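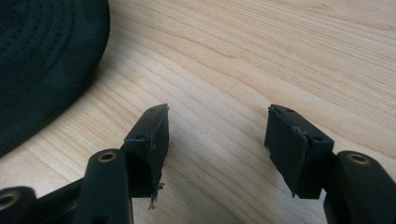
In defence of the bare table

I grew up in a house where the table was always covered. There was an oilcloth, and over the oilcloth a proper cloth, and on the proper cloth went mats, and I must have been seventeen before I noticed that my mother owned quite a nice piece of wood underneath it all. She was saving it, I think, though she never said what for.

So I have gone the other way, and friends tease me for it. No runner, no bowl of lemons, nothing laid down to keep the surface nice. My sister Birdie Blackwood (she married a Blackwood and has been insufferably pleased about the name ever since) gave me a very handsome linen cloth one January, and I do use it, at Christmas, and then back in the drawer it goes.

What I like is the grain. You can sit with a cup of tea and follow one line with your finger for ages, and it's better company than the radio some mornings. People come in and drop a cap or their keys on it, and I don't mind that a bit, so long as they pick them up again before supper!

Yes, it will mark. A cloth would have spared me the ring by the window end, and over 200 suppers' worth of little scratches. I'd still sooner have the scratches and look at the wood.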